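Sison - household linen and laundry log

README, second pass. Fragments in places, will tidy when there's time.

What this is

A log of washing, drying and wear for household linen. Sheets, pillowcases, duvet covers, towels, a few tablecloths. One row per item per wash. Kept by hand, typed up later, cleaned a bit. 691 rows in the main file.

Started as a way to settle an argument over whether line drying is easier on cotton than the tumble dryer. Grew from there. The argument is not settled, see the notes on drying further down.

The name Sison doesn't stand for anything. The older spreadsheet was called Ganon and you'll still see that in some column headers. I meant to rename them all. Didn't.

What's in the folder

sison_main.csv - the log itself, one row per wash
sison_items.csv - one row per item, with fiber, size, when bought if known
sison_repairs.csv - mends, patches, replaced buttons, rehemmed edges
zisine_lookup.csv - stain codes
notes.txt - everything that wouldn't fit in a column

notes.txt is messy. Worth reading before you email me.

Columns, main file

item_id - matches the items file. Letters first, then a number. PC is pillowcase, FS fitted sheet, TS top sheet, DC duvet cover, TW towel, TC tablecloth.
month - month only. I didn't keep days for the first stretch so I dropped them everywhere.
temp - what the dial said, in F. Not measured in the drum.
cycle - short, normal, heavy, hand. "Hand" means in the bathtub.
detergent - powder, liquid, soap flakes, none
load - half or full, by eye
dry - line, rack, tumble, mixed
iron - y, n, partly (usually just the top edge of a sheet)
stain_before - Zisine code, blank if none
stain_after - same
feel - 1 to 7, 7 is softest. See below, this is the weakest column.
wear - free text. Pilling, thin spots, loose hem, gray cast etc.
ganon_flag - left over from the old sheet. Ignore.

Columns, items file

item_id
fiber - cotton, linen, polycotton, flannel, unknown. If the label was gone I wrote unknown and did not guess, even when it was pretty obvious.
weave - percale, sateen, jersey, terry, unknown
color - as it looked in daylight at the start, in plain words. "Pink" covers a lot of pinks, sorry.
size - twin, full, queen, or inches for the tablecloths
source - new, secondhand, handed down
retired - y if it became a rag

A word on fitted sheets

They wear out first and it isn't close. Corners go, then the elastic, then the patch where your hips are. Top sheets from the same set look nearly new when the fitted one is a rag. If you buy sets you end up with a stack of widowed top sheets. I turned several into pillowcases, those are marked in the repairs file with "from TS".

If you are buying linen on a budget, get an extra fitted sheet in the same color on the same day. Dye lots change. I did not do this and have two whites on the bed that don't match.

Stain codes (Zisine)

The lookup has 12 codes. Coffee, tea, wine, blood, grass, makeup, sweat, oil, ink, rust, food other, unknown. Sweat is the yellowing kind on pillowcases and it's undercounted becuase it comes on slowly and you stop seeing it.

Codes got assigned before the wash, then again when dry. Some stains show up only after ironing. Those went in the wear column, wrong place, I know.

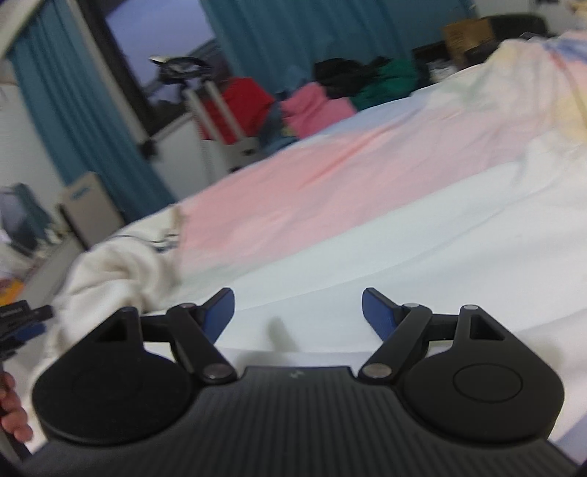 Pillowcases got coded more strictly than anything else, just from being close to the face and easy to check. Duvet covers the least. Big, awkward, nobody wants to hold one up to the window. So if the numbers say duvet covers stay cleaner, be careful with that.

Tablecloths are their own problem. Nearly every row has a stain code. Wine and oil together are common and I only allowed one code per field, so I took the bigger one.

How the washing was done

Two machines. The first was a top loader at the old apartment, the second a front loader. The change happened in February and there's a visible jump in the wear notes right after. Less tangling, fewer pulled hems. Don't read it as the fabric getting better.

Usine is the laundromat near the old place. Big machines, hot water that's really hot. Rows done there have "usine" at the start of the wear text. Used mainly for the winter blankets, and for the week the top loader was leaking. Their dryers run very hot and a couple of towels came out noticeably shorter. I have no before measurement for those so it's just my word.

Laundry day was Thursday for most of the log. Then it wandered.

Sorting was whites, lights, darks, towels. Pale pink went with whites if it had been washed enough times. One red dishcloth got in once - look for "the incident" in notes.txt. Items affected are marked and I'd drop them from anything to do with color.

Drying

Line when the weather allowed, rack in the hall when it didn't, tumble when I was out of time. So drying method is tangled up with season and with how busy I was. Full loads in a hurry went in the dryer, small careful loads went on the line. You can't pull those apart from this file. I tried.

What I'd say from handling it all: tumbled towels feel softer, line dried sheets feel crisper and smell better, linen doesn't care. Lint trap had more in it than I expected with flannel, every single time. That lint used to be your sheet.

Mixed means tumbled a few minutes then hung. This is what I do now for nearly everything.

The feel score

1 is cardboard. 7 is the old gray T-shirt you won't throw out. Scored with one hand, eyes open, right after folding. One scorer, me. I drifted. Early scores are harsher, I went back to a few items later and would have given most of them a point more. Did not change the old rows.

Don't average feel across fibers. Linen starts low and climbs. Sateen starts high and drops. An average of those tells you nothing.

Temperature

Dial setting only. The old top loader just had cold, warm and hot, so for those rows I put in one typical number per setting. 70 means cold. It does not mean I put a thermometer in. If you see the same value over and over in the early part of the file, that's why.

Repairs file

Small but I'm fond of it. Columns are item_id, month, what, how, held. "Held" is y if the mend was still good at the last wash logged. Darning on towels didn't hold well. Patches cut from retired sheets held great as long as the patch was washed first. Iron on patches, mostly peeled at the corners.

Duvet buttons: sew them on with heavier thread than you think. Or use snaps.

Known problems

- month is blank in a few early rows
- two pillowcases share an id for a while, fixed in the items file but not in main
- "polycoton" and "polycotton" both appear in fiber, merge them
- soap flakes only used on hand washes so you can't compare it to anything
- no fabric softener anywhere in the log. I don't use it. Not a judgement
- water hardness not recorded. Should have been. The old apartment had much harder water, scale on everything, and I'd bet that matters more than the detergent does
- load size is by eye and "half" covers anything from three pillowcases to a pretty full drum
- items retired early drop out, so what's left at the end is the tough stuff

Good for

Teaching someone to clean a messy table. Rough idea of how long ordinary bedding lasts in an ordinary house. Getting a start on your own log.

Not for

Picking a brand. There are no brands in here and I took them out on purpose. Anything about skin or allergies. Any claim that one detergent beats another.

If you want to keep your own

Tape a sheet of paper inside the cupboard door with a pencil on a string. Typing it straight into a phone with wet hands did not last. Mark items with a dot of laundry pen inside the hem - pen, not a tag, tags itch and fall off. Log before you fold or you'll forget.

Fewer columns than mine. Item, how dried, any wear. You'd get most of the value from those.

Changes

v2 - merged Ganon into Sison, added repairs, dropped day of the month
v1 - first upload, main file only, no lookup

Using it

Free to use, copy, change. Credit to Sison is nice, not required. Corrections welcome, send the item_id and the row and what you think is wrong. Replies are slow.

Still to do: split notes.txt by item, fix the shared pillowcase id, delete ganon_flag.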